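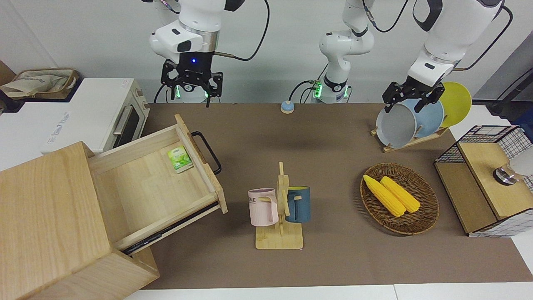

Grutar 공유주방 살림 모임 7월 회의록

문서 번호: 2064
장소: Inport 건물 Upadhyay실, 주방 탁자 옆
시간: 오후 7시 시작, 오후 8시 50분 마침
참석: 아침 식사 조, 저녁 식사 조, 빵 굽는 모임, 정리 조, 새로 들어온 입주자들
불참: 텃밭 모임 (물 주는 시간과 겹침. 의견은 쪽지로 미리 받음)
기록: 정리 조

1. 지난 회의 내용 확인

지난 회의록을 돌려 읽고 고칠 곳을 물었습니다. 빵 굽는 모임에서 "오븐 장갑은 고리에 건다"를 "오븐 장갑은 오븐 쪽 고리에 건다"로 바꿔 달라고 해서 그 자리에서 고쳤습니다. 싱크대 쪽 고리에 걸면 장갑이 물에 젖어 쓸 수가 없다는 이야기였고, 다들 겪어 본 일이라 고개를 끄덕였습니다. 나머지는 그대로 확정.

지난번에 하기로 한 일 가운데 행주 삶기 순번표는 완성되어 냉장고 문에 붙었습니다. 글씨가 커서 멀리서도 보인다고 칭찬이 쏟아졌어요! 양념 선반 이름표는 절반쯤 진행된 상태이고, 고춧가루와 파프리카 가루를 구별하는 일이 남았습니다. 냄새로 구별하자는 의견이 있었으나 재채기가 걱정된다고 하여 새 통을 사서 옮겨 담을 때 이름을 쓰기로 했습니다.

2. 접시 꽂이

이번 회의에서 가장 오래, 그리고 가장 신나게 이야기한 안건입니다. 나무 접시 꽂이로 바꾸고 나서 접시를 세워 두게 되었는데 반응이 정말 좋습니다. 연한 회색, 하늘색, 노란색 접시가 겹쳐 서 있으면 색만 보고도 찾는 접시를 바로 집을 수 있다는 말이 여러 조에서 나왔습니다. 예전처럼 포개 두었을 때는 맨 아래 접시를 꺼내려고 위의 것을 전부 들어내야 했지요.

나온 의견을 적어 둡니다.

아침 식사 조: 노란 접시는 뒤쪽에 꽂는 편이 좋다. 뒤에 있어도 눈에 확 들어온다.
저녁 식사 조: 접시는 위쪽 테두리를 잡고 곧게 들어 올려 달라. 비스듬히 빼면 옆 접시와 부딪친다.
새 입주자: 손님이 왔을 때 접시가 먼저 눈에 띄어서 주방 분위기가 밝아 보인다. 첫날부터 마음에 들었다.
정리 조: 꽂이 바닥의 나무판은 물기를 오래 머금으면 색이 변할 수 있으니 저녁마다 들어서 닦자.

합의한 내용은 다음과 같습니다. 접시는 물기를 대충이라도 털고 꽂는다. 꽂이 밑은 그날 마지막으로 설거지한 사람이 마른행주로 닦는다. 큰 냄비 뚜껑은 접시 꽂이에 꽂지 않는다. 뚜껑 자리는 개수대 아래 선반입니다. 지금까지 뚜껑을 꽂아 온 분이 바로 손을 들고 앞으로는 안 그러겠다고 해서 박수를 받았습니다.

텃밭 모임이 보낸 쪽지에는 접시 꽂이를 창가로 옮기자는 제안이 있었습니다. 햇볕에 잘 마를 것 같긴 한데, 개수대에서 창가까지 물을 흘리며 걸어가게 된다는 의견이 나왔습니다. 일단 지금 자리에 두고 장마가 지난 뒤에 다시 이야기합니다.

3. 소나무 서랍장

밝은 소나무 서랍장은 나뭇결이 참 예쁩니다. 이 말은 꼭 회의록에 남겨 달라고 해서 남깁니다. 서랍을 끝까지 당기면 검은 금속 레일이 드러날 만큼 깊이 열리니까 안쪽에 넣은 것도 손쉽게 꺼낼 수 있어요. 그동안 안쪽은 없는 공간인 줄 알고 앞쪽만 쓰던 분도 있었습니다.

서랍에 무엇을 넣을지 의견이 갈렸습니다. 빵 굽는 모임은 계량스푼과 붓, 반죽 칼을 넣고 싶어 했고, 아침 식사 조는 수저 받침과 천 냅킨을 넣고 싶어 했습니다. 한참 이야기한 끝에 칸막이를 넣어 함께 쓰기로 했습니다. 앞쪽은 아침 식사 조, 안쪽은 빵 굽는 모임이 씁니다. 칸막이는 Dreremley 조립식 제품으로 정했고, 빵 굽는 모임이 치수를 재어 주문합니다. 영수증은 272번으로 정리해 주세요.

서랍을 열어 둔 채 자리를 뜨지 말자는 당부도 있었습니다. 지나가다 허벅지를 부딪친 분이 계시고, 멍이 꽤 오래갔다고 합니다. 레일에 밀가루가 끼면 뻑뻑해지므로 반죽하는 날에는 서랍부터 닫고 시작합니다.

4. 토스터 오븐과 그 위의 바구니

흰색 토스터 오븐은 여전히 인기 최고입니다. 은색 손잡이가 길어서 잡기 편하다는 의견, 문 유리가 어두워서 빵이 익는 정도를 보기 어렵다는 의견이 같이 나왔습니다. 빵 굽는 모임에서는 고구마를 구울 때 시간을 재는 방법을 알려 주었고, 이 이야기만으로 한참이 흘렀습니다. 군고구마 모임을 따로 열자는 제안까지 나왔는데 정식 안건은 다음 달에 올립니다. (벌써 다들 먹고 싶은 날짜부터 말하기 시작해서 진행이 잠시 멈췄습니다.)

오븐 위에 올려 두는 바구니 문제. 베이지색 천을 덧댄 바구니라 보기에는 무척 잘 어울리지만, 오븐을 쓰는 동안에는 반드시 내려놓기로 했습니다. 오븐 윗면이 뜨거워지기 때문입니다. 오븐을 쓰지 않을 때는 지금처럼 위에 두어도 됩니다. 바구니에는 빵과 마른 것만 담고, 천은 매달 첫 주에 빼서 빱니다. 세탁은 저녁 식사 조가 맡겠다고 먼저 나서 주었어요. 고맙습니다!

오븐 쓰는 순서는 종이에 이름을 적는 방식을 유지합니다. 전화로 알림을 받는 방식도 검토했지만 손에 반죽이 묻은 채 전화를 만지게 된다고 해서 접었습니다.

5. 탁자와 갈색 깔개

탁자 깊이를 다시 재어 보니 81cm였습니다. 맞은편에 앉은 사람에게 반찬을 건네기에 딱 좋은 거리라는 것이 저녁 식사 조의 평가입니다. 큼직한 갈색 깔개를 깐 뒤로 그릇 놓는 소리가 부드러워졌다는 의견이 많았습니다. 아침 일찍 밥을 먹는 사람이 있는 층에서는 이게 아주 큰 변화입니다. 위층에서 소리 때문에 깼다는 쪽지도 이번 달에는 오지 않았습니다.

깔개를 닦을 때는 미지근한 물에 적셔 꼭 짠 행주를 쓰고, 가장자리 쪽으로 부스러기를 모아 손으로 받습니다. 깔개를 통째로 들어 터는 일은 둘이서 해 주세요. 혼자 들면 가운데가 접힙니다.

깔개 위 안쪽에 놓는 작은 종은 앞으로도 그 자리에 둡니다. 하늘색과 흰색이 섞인 동그란 종인데, 밥이 다 되면 한 번 누르는 것이 약속이지요. 새 입주자들이 종을 어떤 때 눌러도 되는지 물어서 다음과 같이 정리했습니다. 밥이 다 되었을 때 한 번. 나눠 먹을 것이 생겼을 때 두 번. 그 밖에는 누르지 않는다. 밤 10시 이후에는 어떤 경우에도 누르지 않는다. 두 번 소리가 나면 복도 끝에서도 뛰어온다는 증언이 있었습니다.

6. 옥수수 나눔

텃밭 모임의 쪽지에서 가장 환영받은 대목입니다. 올해 옥수수가 잘되어서 주방으로 나눠 주겠다고 합니다. 받는 날 바로 쪄서 먹는 것이 가장 맛있다는 데에 모두 동의했고, 소금을 넣을지 설탕을 넣을지는 끝내 합의하지 못했습니다. 냄비를 둘로 나눠 찌기로 했으니 각자 좋아하는 쪽으로 오시면 됩니다.

옥수수는 둥근 바구니 쟁반에 담아 탁자에 냅니다. 테두리가 도톰하게 땋여 있어 둥근 것을 올려도 굴러떨어질 걱정이 적고, 노란 옥수수를 나란히 눕혀 놓으면 갈색과 색이 참 잘 맞아요.
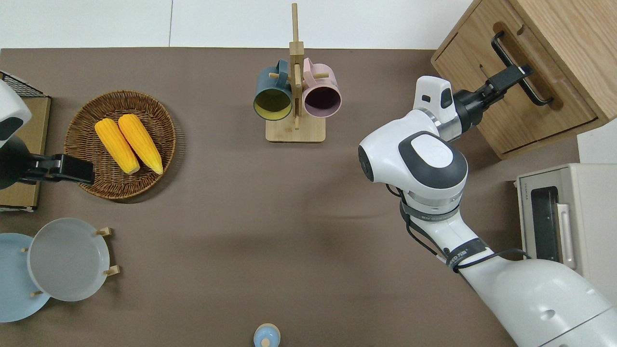
찐 것을 담을 때는 김이 한풀 꺾인 다음에 옮기고, 밑에 면 보자기를 한 장 깔기로 했습니다. 다 먹은 심은 국물용으로 모읍니다. 저녁 식사 조가 옥수수 심으로 낸 국물에 감자를 넣은 국을 끓여 보겠다고 했고, 벌써부터 기대가 큽니다. 수염도 버리지 말고 말려서 차로 마시자는 의견이 있어 채반을 따로 마련합니다.

나눔 안내문은 131장을 찍어 Inport 우편함마다 넣습니다. 안내문에 들어갈 옥수수 그림은 아침 식사 조가 그려 오기로 했습니다. 색연필이 모자라면 Upadhyay실 책장 아래 칸에 있는 것을 쓰세요.

7. 머그잔 걸이

나무 머그잔 걸이에 대한 만족도 역시 높습니다. 겉은 짙은 청록색이고 안쪽은 샛노란 머그잔, 겉은 연분홍이고 안쪽은 아주 어두운색인 머그잔이 나란히 걸려 있으면 괜히 차를 한 잔 마시고 싶어진다고 합니다. 안쪽 색이 다르니 커피는 어디에, 우유는 어디에 따라야 예쁜지를 두고 즐거운 논쟁이 있었습니다. 노란 안쪽에는 녹차가 잘 어울린다는 의견이 우세했고, 어두운 안쪽에는 우유를 따라야 한다는 주장이 있었습니다.

정한 것: 머그잔은 손잡이를 가로 막대에 걸고, 한쪽으로만 몰아서 걸지 않는다. 받침이 넓적해서 잘 서 있기는 하지만 한쪽이 무거우면 건드렸을 때 불안합니다. 젖은 머그잔은 행주로 닦은 뒤에 걸기. 개인 컵을 걸고 싶은 사람은 그날 쓰고 그날 치우기로 했습니다.

찻물 자국은 베이킹소다를 조금 묻혀 문지르면 잘 지워진다고 합니다. 어두운 색 컵은 자국이 보이지 않아 빼먹기 쉬우니 더 신경 써서 닦아 주세요.

8. 검은 철망 선반

검은 철망 선반에는 가벼운 것만 올립니다. 격자 사이로 작은 물건이 빠지기 때문에 병뚜껑, 고무줄, 봉지 집게는 작은 통에 담아서 둡니다. 고리를 걸어 국자를 매달자는 의견이 나왔고 시험 삼아 한 달 해 보기로 했습니다. 고리는 Dreremley 칸막이를 주문할 때 같이 주문합니다. 배송 온 종이 상자는 펴서 재활용 칸에 넣어 주세요.

9. 기타

개수대 수세미를 언제 바꿀지 물어보는 분이 많았습니다. 매달 첫 주, 바구니 천 빨래하는 날에 함께 바꿉니다.

냉장고 맨 위 칸의 이름 없는 반찬통은 다음 모임 전까지 이름을 써 주세요. 안에 든 것이 장조림이라면 주인을 진심으로 부러워하는 사람이 많습니다.

새 입주자 쪽에서 주방 물건의 자리를 손으로 그린 지도를 만들고 싶다고 했습니다. 대찬성! 접시 꽂이, 서랍장, 오븐, 머그잔 걸이, 종의 자리를 넣고 자주 바뀌는 것은 연필로 그립니다.

10. 다음 모임까지 할 일

서랍 치수 재기, 칸막이와 고리 주문: 빵 굽는 모임
바구니 천 빨래, 수세미 교체: 저녁 식사 조
안내문 그림과 인쇄: 아침 식사 조
양념통 옮겨 담기, 이름표 마무리: 정리 조
주방 지도 초안: 새 입주자들
옥수수 가져올 날짜 알려 주기: 텃밭 모임

다음 모임은 8월, 같은 장소에서 오후 7시에 엽니다. 군고구마 모임 안건이 첫 순서이고, 접시 꽂이를 창가로 옮기는 건도 그때 다시 다룹니다. 간식은 저녁 식사 조가 준비하며, 각자 마실 컵은 걸이에서 골라 오세요.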